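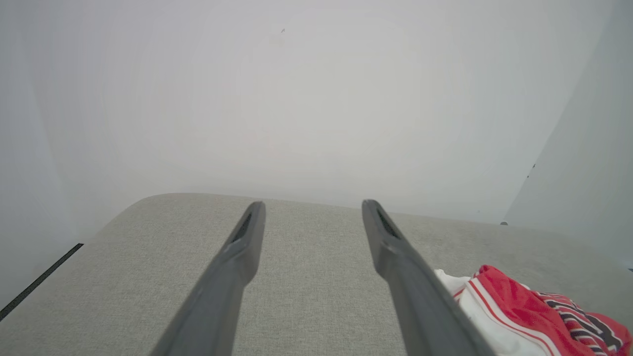 El planificador volvió a decir que sí a las ocho de la mañana. Gisela Hollmann lo leyó en el terminal, en letras verdes: trayectoria válida, coste aceptable, confianza alta. Debajo, el número de intento. 1333.

- Alta - repitió Delia Villalba, que acababa de entrar con el abrigo puesto -. ¿Alta respecto a qué?

- Respecto al umbral.

- ¿Y el umbral quién lo puso?

Gisela no contestó. El umbral lo había puesto ella, en julio, una tarde en que Drutgate pidió una demostración y el sistema se negaba a moverse. Lo bajó un poco, luego otro poco, y el brazo se movió, y los de Drutgate aplaudieron. Desde entonces figuraba en el repositorio con un comentario que decía «provisional».

Delia venía de Lindthorpe, donde había pasado media vida auditando software de ascensores. Allí, contaba, la palabra confianza no aparecía en ningún registro. Un ascensor estaba en la planta o no estaba. La habían contratado en Nirnthorpe para firmar la entrega del módulo de plegado, y llevaba cinco días sin firmar nada.

- Enséñame qué cree que ve - dijo.

Gisela abrió el visor. La camiseta roja estaba hecha un bulto a un lado del asiento gris, y encima el programa había dibujado su hipótesis: una malla azul, tersa, con dos mangas y un cuello. Era una camiseta preciosa. Se parecía a la de verdad como se parece un plano de urbanización al solar.

- ¿Dónde está el cuello? - preguntó Delia.

- Ahí.

- Ahí lo ha puesto él. Te pregunto dónde está.

Gisela acercó la cara a la pantalla. Había rojo, había blanco, unas rayas que cruzaban los pliegues y otras más oscuras hacia el extremo. El cuello podía estar debajo de todo eso, o enrollado dentro. No lo sabía. Le molestó no saberlo y le molestó más que el programa lo supiera con tanta precisión.

- El modelo completa lo que falta - explicó -. Ha visto muchas prendas. Infiere.

- Mi cuñado también infiere. Por eso no le dejo conducir.

Sosa, que era como llamaban al sistema desde antes de que llegara Gisela y sin que quedara claro por qué, seguía a la espera de la orden de ejecución. El cursor parpadeaba. En la presentación que la empresa enseñaba a los clientes, Sosa «comprendía» la tela. Gisela había escrito esa diapositiva y había dudado con el verbo. Probó con «estima» y el director comercial le preguntó si estaba enfadada con alguien.

- Hazme un favor - dijo Delia -. Quítale la imagen.

- ¿Cómo que se la quite?

- Que le pases un fotograma gris. Nada. A ver qué contesta.

Era una prueba de cinco minutos y en todo aquel tiempo no se le había ocurrido a nadie, o se le había ocurrido a alguien que prefirió irse a comer. Gisela cortó el flujo, cargó una matriz lisa y lanzó la percepción. El ventilador del equipo subió de tono. Después, letras verdes. Había una malla azul en mitad de la nada, con dos mangas y un cuello, girada unos grados a la izquierda. Trayectoria válida. Confianza alta.

Delia se quitó por fin el abrigo y lo dejó en el respaldo de una silla.

- Bueno - dijo -. Por lo menos es constante.

- Puede ser la normalización. Con una entrada uniforme se divide por casi cero y...

- Puede ser.

- No significa que con imagen real haga lo mismo.

- No. Significa que no lo sabes.

Gisela pensó en las cuatrocientas pruebas del informe, todas con la camiseta extendida, todas con el cuello arriba, porque así se había escrito el protocolo y así salían bien. Pensó en la reunión de las once. Podía subir el umbral a donde estaba antes de julio, y entonces Sosa no se movería y habría que explicar por qué. Podía dejarlo y borrar el comentario.

Abrió el archivo. La línea seguía donde siempre. Delia no miraba la pantalla, buscaba en el bolso las gafas de cerca, o hacía como que las buscaba.

- Si lo subo, no hace nada - dijo Gisela -. Se queda ahí parado, con las pinzas abiertas.

- Los ascensores también se quedan parados. La gente protesta mucho y luego baja por la escalera.

Gisela cambió el número, guardó y volvió a conectar la cámara. Lanzó el intento siguiente. El programa tardó más que de costumbre, y al final salió una línea que ella no veía desde la primavera, en un amarillo que casi había olvidado: sin agarre fiable.

- Eso te lo firmo - dijo Delia, y pidió un bolígrafo.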